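Old Towers, New Homes

Our computer refurbishing corner at Gakdale has been a busy place this November, and I wanted to share a little of it with those of you who haven't made it down the hall lately (do come, the coffee is decent!). Velov very kindly sent over another batch of desktop towers, and Adelmo Villa has been happily up to his elbows in them ever since.
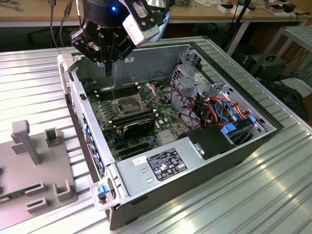

One of the towers on its side, cover off and processor socket open.

Adelmo likes to lay each case down flat before he does anything else – it is so much easier to get at the board that way, and small screws don't vanish behind the drive cage. After that comes the memory, and we have been asking for modules of any size, so please do look through your drawers at home.
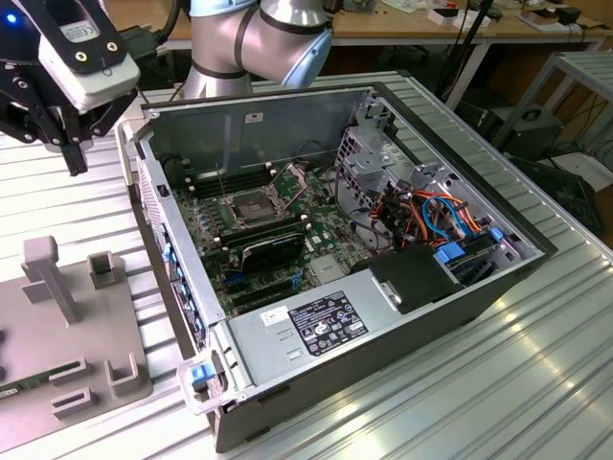 Cables are the other thing we always seem to be sorting. Hervé Gautier has a box of spare SATA leads that he guards rather fondly, and he would love to add to it. Old drives are welcome too, 500 GB or larger if you have them, and we wipe every one before it goes anywhere.
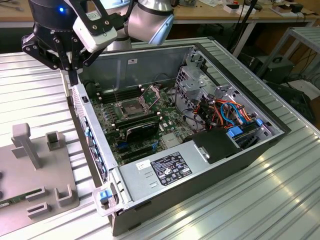 Finished machines go to families on the Golob list, and we are hoping to reach 120 by spring. If you can spare two hours in an afternoon, just stop by the bench or leave a note for Hervé at the front desk.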